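Interior doors: seasonal binding, and does dark finish make it worse?
Millwork and Trim > Doors and Hardware

gauge_block
April 8, 2020
House in Flastenthorpe, four interior doors on the second floor, all solid wood stile-and-rail with raised panels. They came from Wundbridge and cost $1,256 for the set, unfinished. I sealed and stained them dark last November with So gel stain and two coats of satin poly. Three are fine. The fourth binds at the head on the latch side and the gap at the hinge side has opened up near the top.

Questions:
1. Plane the top of the latch stile, or fix the hinges first?
2. A neighbor claims dark doors move more than light ones. Any truth to that indoors?

Hinges are three per door, 3 1/2 inch, with the short screws that came in the box.

tallowmill
Hinges first. A gap at the top on the hinge side plus a rub at the head on the latch side is a sagging door until shown otherwise. Pull one screw from the top hinge, the one nearest the stop, and replace it with a 3 inch screw into the stud. Drive it by hand for the last few turns and watch the gap. You can overdo it and end up binding on the hinge side.

Do not plane anything until you have lived with it for a week.

kerf_and_on
Agree on the long screw, disagree on waiting. If he has a moisture meter he can find out today. A door sealed on the faces and left bare on the top and bottom edges will take up water through the end grain of the stiles all winter. Did you seal the top edge?

gauge_block
Top edge yes. Bottom edge no. They were already hung when I did the finish.

kerf_and_on
Then the bottom edge needs to be done whatever you decide about the hinge. Pull the pins, lay it flat, two coats on the end grain.

Riser_Run
On question 2: outside, yes. A dark door in full sun gets a lot hotter than a white one, and some makers will not honor the warranty on dark colors behind a storm door. Inside, out of direct sun, the color does nothing you could measure. What matters is whether both faces got the same number of coats. People put three on the side they look at and one on the closet side, and then the door cups.

The other thing with dark stain is the panels. They float. When they shrink in dry weather you get a pale line of raw wood around each one. The fix is to stain the panel edges before assembly, and it's too late for that, but a fine brush and some of the same stain covers it well enough.

gauge_block
I have the pale lines on two of them. I assumed I had missed a spot.

jamb_session
Or paint them white like everyone else and never see a line again. Dark brown doors make a hallway look like a law office.

Riser_Run
White paint shows the same gap as a cracked paint line. It's the same movement.
As for law offices, depends on the walls. Against beige, maybe. Against a strong blue I think dark brown holds up.

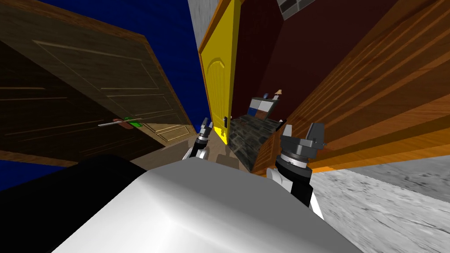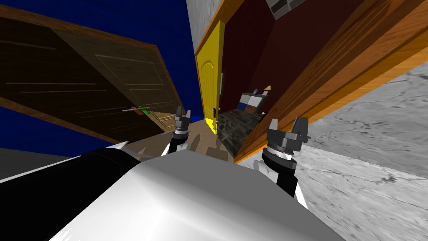
Dark brown paneled door with deep blue next to it, both views.

jamb_session
The blue helps, I'll give you that. I would still want lighter trim. And in a narrow hall with no window I'd go back to white.

tallowmill
Back to the hinge. One more check: open the door to 90 degrees and let go. If it drifts, the jamb is out of plumb and the long screw will only fix part of it. You may need a cardboard shim behind the bottom hinge leaf.

gauge_block
Did it. It drifts toward closed, slowly. I put a level on the hinge jamb and the top leans in slightly. The 3 inch screw took out most of the gap and the rub is down to a light scrape over the last inch.

tallowmill
Shim the bottom hinge then. That pushes the bottom of the door toward the latch side and brings the top corner down a hair. Thin cardboard first.

kerf_and_on
Caution – check the reveal at the strike before you add a second layer. Jemport sells plastic hinge shims in a pack of 25 if you get tired of cutting up cereal boxes.

gauge_block
One layer of cardboard, no scrape now. Bottom edge gets its first coat tonight. Will report on the pale lines once the stain dries.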